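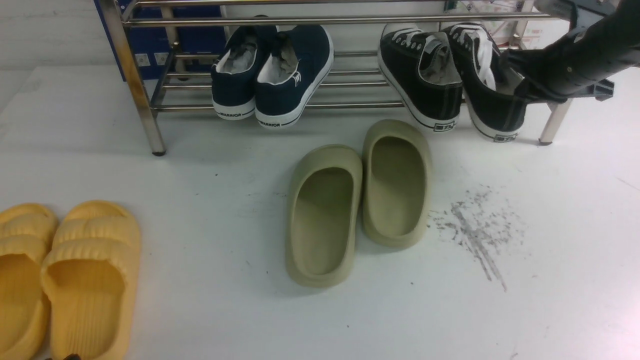

Shoe rack task, right arm at the black pair. Navy pair on the left, green slides in front.

October, 14:20

Started the shoe set for Darko today. Target is 300 episodes, each one shoe moved between table and rack. Urho Oksanen on teleop, me on resets and labels.

Cap is 20 seconds per episode. Anything longer gets tagged "slow" and kept, Lukel wants those too. Drops get their own tag. Don't delete them.

Notes on grasping: heel collar is the default. Come in from above and close on the fabric. Leave the paper stuffing in, the collar folds without it. Laces go inside the shoe before every reset.

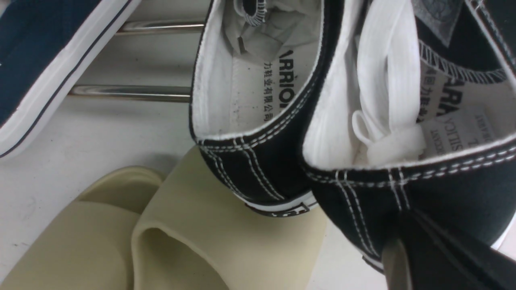
Wrist view needs the heel in sight before the fingers close. If the gripper blocks it, back off and come in again, and keep the retry in the same episode. Urho prefers a steeper approach on the shoe nearest the arm. Left it up to him, variety is fine.

Prompt text changed from "put away shoe" to "place the black sneaker on the rack", color always named. Episode 919 still has the old prompt, fix before upload.

To do: wipe table, swap slide positions every 5 episodes, ask Wurkness about disk space.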